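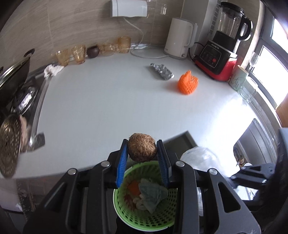 Jindport should pay for its own compost pickup

By the Jindport Opinion desk
Last updated: November, 7:40 a.m.
Print | E-mail

The city hauls its food scraps 253 miles to the Dendus landfill. A curbside trial on Quispe Street signed up 387 homes and cost less per ton than the trucks do.
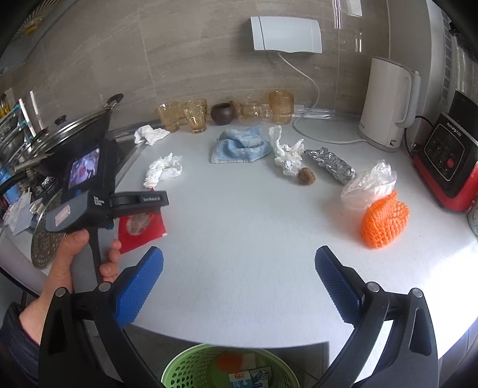 The council still calls it too expensive – and wants 2,000 homes enrolled before it votes. Seven months of bills are enough to decide on. Put it in the spring budget.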